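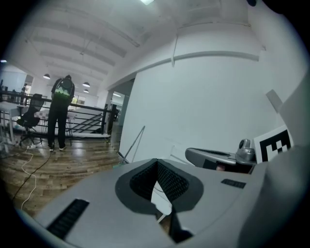 The Rezende Community Library will introduce a revised lending policy for its household equipment collection, effective 2025-01-12. The collection, first opened to cardholders as a small trial at the Celetti Street branch, now holds 1,000 items, from sewing machines and projectors to garden tools. Many of these have housings of light-gray plastic with black ribbed vents set into them, and borrowers are asked to wipe such openings with a dry cloth before an item is returned. Liquid cleaners should not be used on any powered equipment.

Under the revised policy, the standard loan period will be 12 days. Cardholders may renew an item once, provided that no other patron has placed a hold on it. Late items will be charged to the cardholder's account at the same daily rate as films and music, and an account with an unpaid balance may not be used to borrow equipment until the balance is cleared. Book loans are not affected.

Each cardholder may have up to 8 items on loan at one time. Households that share a single card should note that the limit applies to the card. Borrowers under 18 must be accompanied by a parent or guardian when collecting powered tools, and a signed loan form is required on the first visit.

Reservations will move to the Veluvow catalog, which patrons already use for books. Existing paper reservations will be honored in the order in which they were received. Patrons without internet access may continue to reserve in person or by telephone.

Heloísa Meireles, Head of Lending Services, will oversee the change at both branches. Questions about damaged or incomplete items should be directed to Heriberto Ríos at the Prornari Avenue service desk. Printed copies of the full policy are available at all desks, and a Spanish-language version will follow later in January.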